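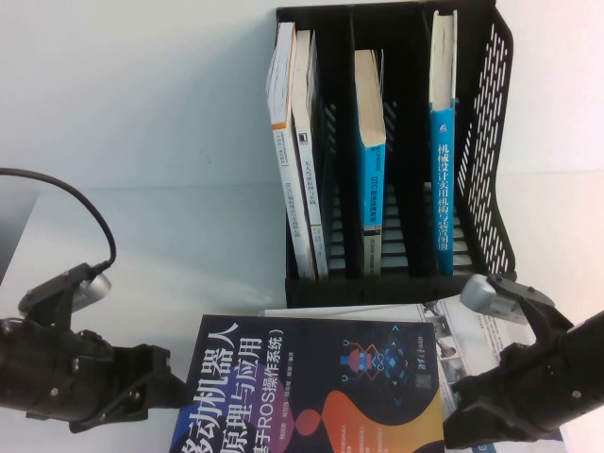

Notebook, Brerora bench, July

Long entry, sorry, I have had too much coffee and the building is quiet. Mostly this is about the book-filing chore, with some grumbling about chores in general toward the end, so skip to that if you only care about the argument we were having at lunch.

The task as I wrote it on the board: take whatever is lying on the table, pick it up, turn it so the spine faces out, and put it in a free slot of the desktop organizer. That is the whole thing. When I first wrote it down I gave it half a day. I am now well past half a day and I have a lot more respect for anyone who has ever tidied a desk.

We are using real books off our own shelf, which I'm glad about. The foam blocks at Trindade were lovely to work with and taught us almost nothing. Today's stack had the ROS robotics book with the navy cover (the one with the little red and blue cartoon robot on it, which I have grown fond of), the blue-spined picture book of mechanisms, 机械设计实用机构与装置图册, and a few others. I left the mechanism book in the slot by the mesh side and kept a wide gap between it and the next blue one, to give the arms a target they could be a bit sloppy about. More on that gap below, I have mixed feelings about it.

First thing, the pick. A flat book on a smooth white table is a rotten thing to pick up with two fingers. The jaws want to close on something that has sides, and a book lying down offers you a low edge all the way around and no room underneath. You and I do it without thinking – we slide the book to the edge of the table, let it hang over, and pinch it there, or we get a fingernail under the cover and tip it. I tried three ways of teaching it.

Way one, straight down over the short edge with the jaws wide. The book is wider than the jaws in one direction and very nearly in the other, so this was never going to go well, and I only tried it so I could cross it off. Crossed off.

Way two, push with one arm and brace with the other. The left arm holds still at one side as a stop, the right arm presses from the far side, and the idea is that the book gets squeezed between them and lifted as a pair. This does lift the book! I was very pleased for a few minutes. The trouble is that a paperback is soft in the middle, so it bows, and once it bows it wants to pop out upward like a playing card. A stiff hardback would be kinder. I don't want to switch to hardbacks just to make the numbers look nice.

Way three, which is where I have ended up for now, is to drag the book partly onto another thing so that one edge is raised, and pinch that edge. A thin printed sheet under the book makes a surprising difference, partly for the little lift and partly for how the two slide over each other. It also makes its own mess, as the sheet likes to come along for the ride. I had one very nice clean pinch where the jaw took the cover and not the pages, and the book opened itself in midair and hung there by its cover. Anyone who loves books should look away from this part of the work.

Note for whoever picks this up next: tell the arm to close on the spine side whenever it can. The spine holds together. The open side is a fan of paper with opinions of its own. I should have started there, and I would have if I had spent five minutes watching my own hands before writing any code.

Second thing, the turn. Once a book is in the air it has to go from lying flat to standing on its bottom edge, spine toward the front. With one arm that means a wrist move which gets very close to the joint limit on the left side. With two arms you can hand it across, and the handover is the prettiest thing we have going at the moment. Right arm holds, left arm comes in and takes the other edge, right arm lets go. The letting go is where the speed has to come down. At the old speed the book swings like a gate. I put a wait of 800 milliseconds between the second grip closing and the first one opening, and it calmed down a lot. It feels slow to watch. I timed myself doing the same job out of curiosity and then decided not to write the comparison here, for the sake of everyone's morale.

Third thing, the slot. I keep going back and forth about the wide gap. With several empty slots side by side, the arm can miss one divider and still land in the next space, and the program says success, and in a way it was. The book is standing up in the organizer. But if you asked a person to put it next to the blue one and they put it two slots over, you would say something. For the next round I want two scores, one for "in a slot" and one for "in the slot I asked for," and I want them kept in separate columns so we don't get to pick the flattering one later.

Leaning is the other bother. Books in these organizers slump. A thin book in a wide slot tips over to whichever side it feels like, and then its top edge sits over the neighboring space, and the next book coming down knocks into it. The white one with the orange stripe at the far left was leaning for a good part of the session and I chose to leave it that way. At home books lean. If our method only works when every book is standing at attention, I'd like to know that now.

The light plastic organizer also moves when you bump it. I thought about taping it down and did not. The old Fustmont rig had everything screwed to a plate, and it ran beautifully, and then the first time we took it somewhere else it could not do a single thing. So the organizer is free to slide, and the program has to look again before each place and find where it has gotten to. That costs time on every cycle. I think it's worth it.

Settings, so I don't lose them:

Handover wait 800 ms, as above.
Grip on soft covers: two steps below what we used for the blocks. Any firmer and it leaves a crease, any looser and the book rolls in the jaws on the turn.
Approach to slot: straight down for the last 30 mm, no sideways correction in that stretch. Corrections go before it. If it's wrong at that point, back all the way up and try again.
Retries: 30 at most in one run, then stop and wait for a person. I had it set to unlimited and went for a sandwich, and I will not be doing that again.
Log folder is 2911 on the bench machine. The early part of it was made with the old camera position, so please don't mix it with the rest.

Now the lunch argument. The claim on the table was that machines can do chores now, look at all the videos, we are just slow. My own view, for what it's worth from somebody who spent a whole afternoon on one paperback, is that it depends on which bit of the chore you mean. Lifting a thing of known size and putting it in a known place, yes, that has been fine in factories for a very long time. Parts on a shop floor come to you in a tray, the right way up, and somebody has spent real money on the tray. Half the cleverness is in the tray. At home there is no tray. There is a book on top of a magazine on top of the mail, and the person who wants it tidied could not tell you the rule for where things go, though they'd know right away if you got it wrong.

What cheers me up is that the looking part has gotten so much better. A couple of years back I would have spent this whole entry on finding the book, with its busy cover on a busy printed page, and today I barely thought about it. It found the cover edge under ordinary room light with no stickers and no fuss. The hands are what's behind. Ours can press and pinch, and they have no idea at all when something is starting to slip until it has slipped. I do half of my own filing by feel, with my eyes on something else, and I'd never noticed before this month.

I also think we judge by the wrong thing. One good run makes a nice video. What I'd want from a helper in my own house is that I don't have to stand there, and we are a good distance from that. I stood there all afternoon with my hand near the stop button. If a chore takes a person watching the whole way through, the person may as well file the book! For shop-floor work I'd be more hopeful, and the Pelero people, who want something like this for manuals and job folders at each station, may be a fair match. Their folders are stiff, they're all one size, and they go back to the same place every evening. I would take that job before I took anybody's living room.

To do before the next session:

Try the hang-over-the-edge pick, the way people do it. The table is long enough and I'd like to see whether the arm can reach down past the edge without hitting the mount.
Ask about softer pads for the jaws. The bare ones are hard on covers, and I've already had to smooth out one corner with my thumb and feel bad about it.
Split the scoring as above.
Put a thick book in the middle slots and see what the narrow gap does to us. I expect it will be ugly.
Check the cable loop on the left gripper. It rides high over the jaw and I want to be sure it can't snag on a book during the handover. I'd rather tie it back than find out.
Write up the spine-side rule properly, with a sketch, and pin it near the bench.

If you are in before me, please leave the books where they are. I know the table looks like something that wants tidying, and I want the program to have first go at it.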